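Zweiarm-Vorführung am Tag der offenen Tür: Kabelführung und Taktzeit

Erstellt im September von feldbus_nord

Wir bereiten bei Gallent für den Tag der offenen Tür eine Vorführung mit zwei Armen vor. Beide greifen von gegenüberliegenden Seiten in denselben Arbeitsraum und arbeiten an einem oben offenen schwarzen Kasten. Ablauf: Arm links greift in den Kasten, Arm rechts wartet über der Kante, danach Wechsel. Die Steuerung kommt von Prositel, der Tisch hat ein aufgedrucktes Raster zum Einmessen.

Zwei Punkte sind offen. Erstens die Kabel: Sie hängen frei vom Handgelenk auf die Tischfläche. Im Einzelbetrieb kein Problem, im Wechselbetrieb bleibt der Bogen des linken Arms gelegentlich an der Kastenkante hängen. Zweitens der Takt: Ein Durchlauf dauert derzeit 12 Sekunden, für Besucher wirkt das zäh. Lässt sich die Wartezeit über der Kante verkürzen, ohne dass die Kollisionsüberwachung auslöst? Verfahrgeschwindigkeit ist auf 600 mm/s begrenzt, höher möchte ich vor Publikum nicht gehen.

drenby_tech
September

Zur Kabelführung: Die Schleife am Handgelenk muss die volle Drehung der letzten Achse aufnehmen, mehr nicht. Handgelenk in beide Endlagen fahren, Länge markieren, dort mit Kabelbinder abfangen, den Rest am Unterarm nach hinten führen. Wenn das Kabel nach vorn über den Kasten geht, ist es auf der falschen Seite befestigt. Auf Zugentlastung am Stecker achten, sonst verlagert sich das Problem nur.

Zum Takt: Die Wartezeit entsteht vermutlich, weil der zweite Arm erst startet, wenn der erste seine Endposition gemeldet hat. Stattdessen eine Freigabezone über dem Kasten definieren. Sobald der Greifer des ersten Arms die Zone verlassen hat, wird die Freigabe gesetzt. Bei unserem Aufbau Drenby lag der Abstand zwischen den Greifern dabei nie unter 123 mm, die Überwachung hat nicht ausgelöst. Die 600 mm/s können bleiben, der Gewinn kommt aus der Überlappung. Vorher mit leeren Greifern und reduzierter Geschwindigkeit testen.

Für die Vorführung zusätzlich: Absperrung außerhalb der maximalen Reichweite plus Reserve. Was da als Reserve nötig ist, ergibt die Risikobeurteilung. Wir hatten 800 mm.

kistenschieber
September

Einfach kleineren Kasten nehmen. Oder nur einen Arm zeigen, den Besuchern fällt das eh nicht auf. Bei der Vorführung Cabanatuan lief auch nur einer und es hat gereicht.

feldbus_nord
September, 16:40 Uhr

Ein Arm ist keine Option, der Wechselbetrieb ist das Thema der Vorführung. Kasten bleibt ebenfalls, die Greifpositionen sind darauf eingelernt.

Freigabezone habe ich angelegt, Oberkante Kasten plus Sicherheitsabstand. Im Trockenlauf bei reduzierter Geschwindigkeit keine Auslösung. Die Kabelbinder am rechten Handgelenk sind noch nicht gekürzt, das kommt nach dem Umlegen.

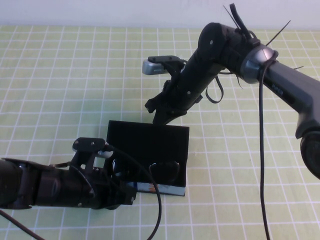
Beim linken Arm will ich das Kabel als Nächstes nach hinten umlegen und die Endlagen wie beschrieben abfahren. Offen ist noch, ob die Freigabe beim Abbruch eines Griffs sauber zurückgesetzt wird. Falls jemand das bei Prositel schon gelöst hat, bitte den verwendeten Baustein nennen.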